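Ticket: Quote math for second arm doesn't add up, also need a finger pad answer
Opened by: Vega Valcárcel
Queue: Purchasing / Automation
Status: Waiting on requester
Date opened: Nov 30, 2020

Hi all, me again with the robot budget. I've got the Paredes quote open in one window and the Udis one in the other and I can't get either of them to agree with the total I put on the request form, so I'm logging it here before I start emailing people in circles.

What I asked for: replacement finger pads, two spare wrist cables, one more depth camera, and a year of support on both arms. What the form says: $3833. What Paredes says: $1398 for what they're calling the "basic refresh," which sounded great until I read it properly and saw there's no camera in it and the support line is blank. Not zero, blank! I wrote to them and got an auto-reply.

Stuff I've tried so far:

Re-added everything by hand. Same mismatch.

Took the camera out of the Udis quote to compare like with like. Closer, but Udis bundles the cables with a mounting kit we already own, and their web form won't let me drop it. I tried two browsers. The cart just puts it back in.

Checked our old order from February. The pads were a separate line then and came in packs, and I think that's where my form went wrong. I may have typed the price of a pack as the price of a single pad and then multiplied it. So that one's probably on me, sorry.

The other half of this ticket is whether we even need the pads I picked. The form wants a "justification of use" and I don't want to write "because they wear out." The flat ones are what we run on the lidded containers, where one arm grips down by the latch tab and the second arm has its camera turned back toward the work. That's the job I'm budgeting for, and it's the only one I want this money tied to. Shelf picking is a different pot and Susach has its own cost code for that.

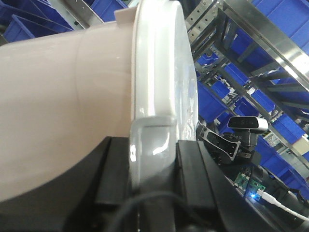
Benjie Aquino: I'd stay with the flat pads and take the soft ones off the list entirely. You've got the fingers on either side of the latch tab there, and a softer pad is going to give right where you want it stiff. Put that in the justification box in those words if you like. On the camera, are you buying a spare or a third working unit? Purchasing treats those differently. A spare can go under maintenance, a third unit counts as new equipment and has to wait for the next round. Also please quote cables by length. Last time we got the short ones and they were useless on the far arm.

OK, that helps a lot. It's a spare. I've changed the line to say "spare, depth camera, to be held in stock" and moved it to maintenance, and that alone knocks the equipment total down to something I can defend. Soft pads are gone. I've also asked for the cable length in writing from both places this time.

Udis called back after lunch (a real person, I nearly fell over). They can remove the mounting kit if they build the quote manually, and the manual quote is good for 40 days. Delivery is 14 days once they have a PO number. Paredes still hasn't filled in the support line. I've told them I need it by Friday or I'm leaving them out of the comparison, which I felt bad about for maybe a minute.

Where it stands now:

Pad price on the form: fixed, it was the pack thing after all.
Pad type: flat, per Benjie.
Camera: spare, moved to maintenance.
Cables: waiting on lengths from both vendors.
Mounting kit: Udis is sending a new quote without it.
Support: Udis yes, Paredes unknown.

One thing I still can't work out is whether the Urbridge site gets charged for half the support or all of it. The first arm was bought under their code and the second one under ours, and the contract covers both on a single line. If somebody has the old split sheet, could you attach it here? I looked in the shared folder and found three versions with different percentages and no dates on any of them.

Please don't close this one yet, I'm going to resubmit the form once the Udis PDF lands and I'd like to keep it all under the same ticket number.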